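The first thing you hear at the Elulgate is the floor. Fifty-one dancers, painters, fiddle players and retired bus drivers cross it on an open-studio night, and every board has something to say about it. Siv Hellström loves that sound so much that she wrote it into the restoration contract: the boards could be cleaned, patched and leveled, but they had to keep creaking.

Hellström bought the old rope works in Mornance with money from the sale of her family's shipping business, and she has been giving it away in pieces ever since. Two floors went to artists, rent free for the first 20 months. The ground floor went to the town, with a recital hall, a print shop and a kitchen where somebody always seems to be frying onions. She kept one room for herself, up under the roof, and then gave that away too, to a young cellist who needed a place to practice late.

"I got tired of putting my name on walls," she told me, halfway up the stairs and not the least bit out of breath. "I wanted to pay for the heating. Heating is wonderful! Ask any sculptor."

So I asked one. Chiến Tôn worked through four winters in a garage before he moved in, wearing two coats and a pair of ski gloves with the fingertips snipped off. His new series, Skikura, fills the long gallery on the second floor, and it's a joy: tall, leaning forms in willow and tarred rope, some of it pulled from the building's own cellar. You can walk right in among them (please do) and they smell gloriously of boats.

Next door, Hậu Đặng and Phúc Nông are rehearsing Đàm, a chamber piece for voice and strings that the Elulgate commissioned for its December program. I sat in on a run-through at four in the afternoon and stayed until they threw me out. Đặng sings the opening with her back to the room, so low you lean forward to catch it, and when the strings finally come in underneath her the whole hall seems to lift. Nông kept stopping to fix a single bar near the end. I thought it was perfect every time.

The architect, Sơn Diệp, left the big hoist wheel hanging over the stage, a decision the fire inspector fought for months. Diệp won, with a few extra bolts. He comes to nearly every concert, sits in the back row and looks up at it through most of the first half. 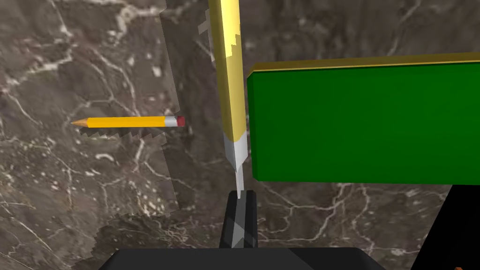 By the second half he is usually listening with his eyes closed, like everyone else back there. Seats in that row are the cheapest in the house, and they go first.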